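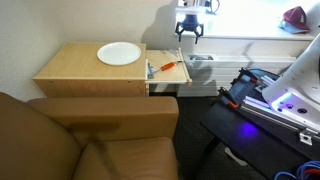 *Plywood cabinet with the drawer open and the screwdriver still in it.*

# Cabinet by the window: questions we keep getting

**Is plywood furniture any good, or is it just cheap?**

Depends who is selling it. Larkero calls its birch ply "heirloom grade," a phrase I have yet to see defined anywhere. Decent birch ply holds a screw well and stays fairly flat. Bad ply looks much the same in a catalog. Ask to see a cut edge before you pay.

**Why can I see screw heads on the front?**

They show near the top of the front panel, one toward each side. The Badance plan sells this as "honest construction." I'd call it saving the price of two plugs. It doesn't bother me, but if it bothers you, plug the holes before you put on any finish.

**What should I keep in the drawer?**

Whatever you like, as long as it's light. The plan claims 14 kg and I don't believe it with the drawer all the way out. A screwdriver is fine. A full socket set is asking for trouble.

**Do I need special tools?**

No. One screwdriver that fits the screws properly. The Bodnár kit bundles a "precision driver set" that adds a good chunk to the price, and you'll use one piece of it.

**Is it OK next to a heater?**

The sellers all say yes. I'd leave a gap anyway -- 300 mm if the room allows it -- and never block a vent. Dry heat moves wood, and plywood moves less than solid boards, but "less" is the word to notice there.

**Will the sun from the window change the color?**

Yes, whatever the label on the can says. Pale birch goes yellower. "UV-blocking" wax may slow that down. If you leave a plate or a lamp in one spot all summer, expect a lighter patch under it by September.

**Can I sit the armchair right up against it?**

Leave room for the drawer first. People measure the cabinet closed and forget. Leather also scuffs on a sharp ply corner, so take the edges down with 400 grit, and don't pay extra for "furniture-safe corners."

**What does it cost to build?**

The Skesemgate workshop quotes 600 for one made to order, finish included. Over half of that is labor, so building it yourself does save money. Just don't trust any "weekend project" estimate, including the one printed on the plan. Mine took four.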